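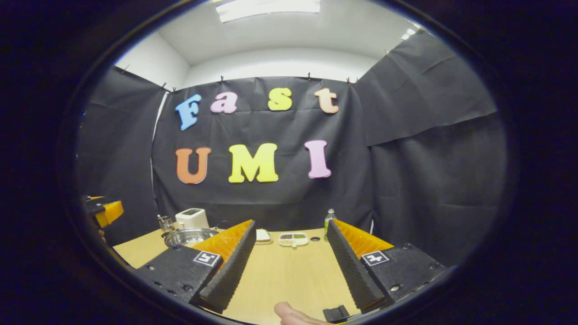 Category: Work and Machines

24 January 2024

I have worked in the recording room at Lillis since last April. Before that I was for a long time in the packing hall, at the end of line 2, where I put jars of Brela spread into boxes. The boxes are now filled by an arm. I was asked if I wanted to learn the gripper, and I said yes before I understood the question.

So now I make breakfast for a living, but I do not eat it. The work is done in booths with black cloth on the walls. In my booth there is a table with a toaster, a steel bowl, a slice of bread on a small white dish, a tray with two kinds of grains and a little bottle with a green cap. I hold the gripper, with its orange fingers and black ridged pads, and I do with it what I would do at home with my hand. The bread goes to the toaster. The bread comes back to the dish. Then the next one. The big foam letters on the back cloth say Fast UMI, and I have looked at them so much that I see the pink and the yellow when I close my eyes in the bus.

My sister asked me if it is boring. I had to think about this. The packing was also the same movement the whole day, but there I could be somewhere else in my head. I planned my dinners, I practiced my English verbs. With the gripper I can not leave. If I think of something else, I take the bread too far from the middle and it bends, or I come to the bottle too fast and it falls over. The lead on our shift says that a hesitation is also recorded, and that the arm will learn my hesitation together with the rest. In my first weeks this made me very stiff. I was ashamed of every small stop of my wrist.

What changed the most is how we count. In the hall we had a number on the screen, boxes per hour, and it was red or green. In the booth we have episodes. An episode is one complete task from start to end, and a person in the next room can throw it away. My first thousand — I still write 1000 in my notebook, with a circle around it — took me nearly 35 shifts, and I do not like to say how many were thrown away. Nobody shouts for this. You just see the list in the morning and your episodes are shorter than you remember them.

I noticed also that my hands became strange at home. I pick up a cup with two fingers, the thumb and one other, slowly, from straight above. My husband laughed at this, then he started to do it too. In the evening I have a small pain at the bottom of the thumb, where it lies on the handle. We asked for a longer pause, and after some weeks we got it, ten minutes in each hour. I think in the packing hall we would have waited much longer for that. Here they have a reason to keep our hands in good condition.

The part which I find difficult is the arm in the hall. I see it through the glass when I go to the lockers. It was set up by a company called Lornov and it does not use anything I recorded, it only knows boxes and jars. But two of my old colleagues from the line went to the Ranasinghe warehouse on the other side of the river, and one stopped working, and when I meet them they ask me what I do now. I say that I show a machine how to put bread in a toaster. There is always a short silence after it. One of them asked me directly if I was not afraid to teach the thing that took our places. I did not have a good answer, and I do not have it now. The pay is a bit better, I sit on a proper chair, and in the first winter here my back does not hurt. These things are true and also her question is a good one.

What I would like is that somebody asked us about the tasks. We get them on a sheet, already written, and some of them a person would never do in this way. Task 403 wants the bottle moved before the bowl, and in every kitchen I know you would clear the bowl first because your sleeve is there. I wrote it in the comments field. It is still the same on the sheet, but I saw that a second person has written it too, below mine.

Next week I change to the booth with the folded towels. I am told towels are worse.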